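Why Folded Clothes Take Up Less Room

Drop a shirt on a bench and it makes a heap. Fold the same shirt and it makes a small block. The amount of cloth has not changed. What has changed is the air.

A crumpled garment is full of pockets of air. Each wrinkle holds the layers apart. When the cloth is laid flat and folded, the layers rest against each other and most of that air is pushed out. This is why a drawer holds more folded shirts than crumpled ones.

How thick is a folded stack? It depends on the number of layers. One fold gives 2 layers of cloth. A second fold across the first gives 4. A third gives 8. The stack gets thicker each time, but it also covers less of the table.

A sports jersey is harder to fold than a towel. A towel is a rectangle, so its edges line up. A jersey has armholes and a neckline, and these curved edges do not match a straight fold. Large printed letters can also be stiffer than the cloth around them. When a jersey is bunched up, the letters bend along with it and can be hard to read.
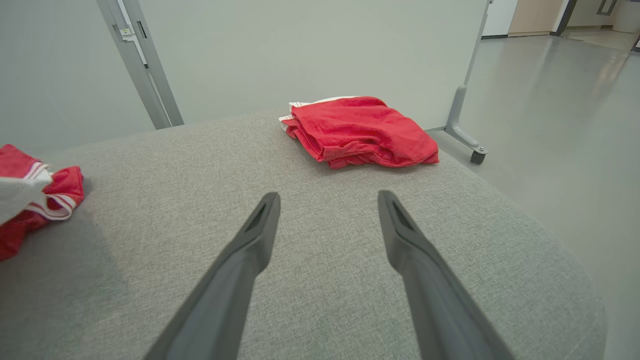
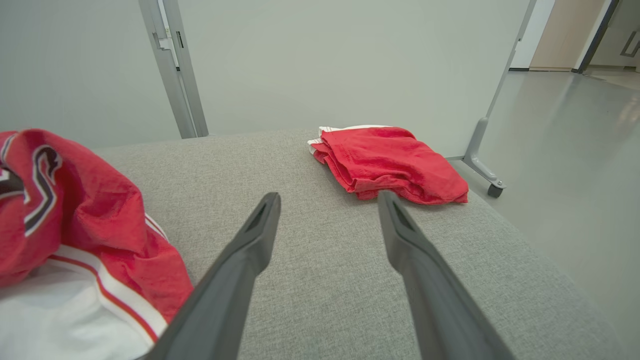
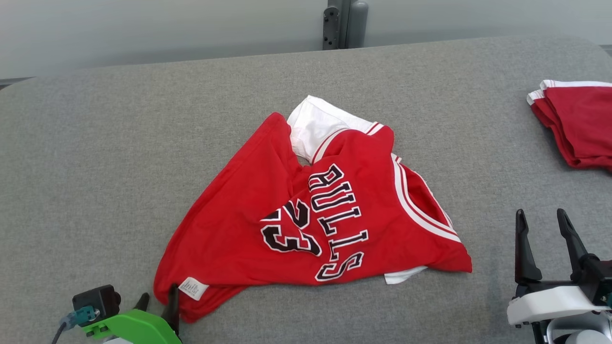
Red and white cloth on a gray padded surface, crumpled and folded.

Try it yourself

You need: 2 shirts of the same size, a ruler, a flat table.

1. Drop the first shirt on the table. Do not smooth it.
2. Stand the ruler beside it and measure the highest point. Write the number down in millimeters.
3. Lay the second shirt face down. Smooth it from the middle toward the edges.
4. Fold each side in toward the middle.
5. Fold the bottom up to the neckline.
6. Measure the height of the folded shirt.

In a test for this page, Mirko Guerra dropped a large sweatshirt and measured a heap 200 millimeters high. Yours may be lower. Thin cloth makes a lower heap than thick cloth.

Repeat the test 3 times and compare your numbers. The crumpled shirt will give a different height on each drop. The folded shirt should stay close to the same height.

Words to know

Crease: a line left in cloth by a fold.
Hem: an edge of cloth turned under and sewn down.
Layer: one thickness of cloth in a stack.

Page checked 17/07/2020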